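Automation Equipment Planning, Unit 6
Budgeting a manipulation cell: what to buy, when, and what to leave until later
Course notes, Rotirbridge campus

These notes follow on from the unit on payback. Bring the costing sheet from the Dretier exercise to the tutorial, with the first two columns filled in.

6.1 The purchase price is one line

Quotes from integrators usually lead with the arm. For a bench-scale cell the arm is the easiest figure to obtain and the least likely to move. The lines that move are end-of-arm tooling, guarding, site electrical work, freight, commissioning labour and operator training. A budget request that carries only the arm will come back for a second approval, and second approvals are slow.

Enter each line separately. Do not roll tooling into "accessories". Fingers are consumables in most handling work and belong in the operating budget after the first set.

6.2 Simulation as a budget item

Simulation is treated here as a purchase in its own right. It has a licence or support cost, a workstation cost and, above all, a labour cost for modelling the parts. The usual mistake is to charge that labour to engineering overhead, where it disappears, and then report the simulation as free.

What it buys is an early answer on reach, approach angle and finger clearance. What it does not buy is a reliable answer on friction, part flex or cable drag. Keep a contingency for those even when the simulated task runs cleanly.

6.3 Worked case: Billolmont

Billolmont handles returned membership and payment cards and wants a single cell to pick, orient and file them. Current throughput is 300 cards per shift, with a peak of nearly 100 in the first hour. The capital request covers one arm, one parallel gripper, 3 sets of fingers and a simulation stage before any hardware is ordered.

The planned order of spending is:

Stage A – workstation and modelling labour. Nothing with a lead time is committed.
Stage B – gripper and fingers, once the grasp has been settled in the model.
Stage C – arm, mounting and guarding, released against a signed test report.
Stage D – commissioning and training.

Stage A is capped at 72 labour hours. If the grasp question is still open at the cap, the request goes back for review and Stage B is not released.

Cards are an awkward part to cost. They are thin, stiff in one direction and printed on the faces that later steps may need to read. A grasp on the edges keeps most of the printing clear, but the fingers can still hide characters, and a reader placed on the wrong side then needs a regrasp. Every regrasp is cycle time, so it goes into the payback calculation and not just the programming estimate.
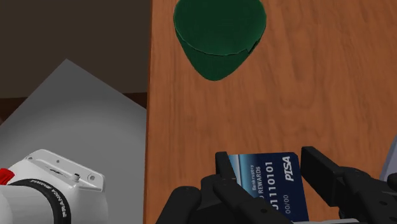 Figure 6.1. Simulated edge grasp on a payment card, Franka Emika arm with parallel gripper. The left finger covers the start of the "REWARDS" line and of the number.

For the tutorial, take the grasp in Figure 6.1 and price two alternatives: narrower fingers, and a second reader. Show the labour for each. The Buchanan rate table applies to both; use the May revision.

6.4 Lease or buy

Leasing suits a cell whose product mix may change within the term. Check whether tooling is included, who pays return freight, and what condition the arm must be in at the end. For Billolmont, cost both options over the same period and state the residual value you assumed. Marks are deducted for a residual with no source.

Reading before next class: the Dretier costing sheet, notes to lines 4 and 5.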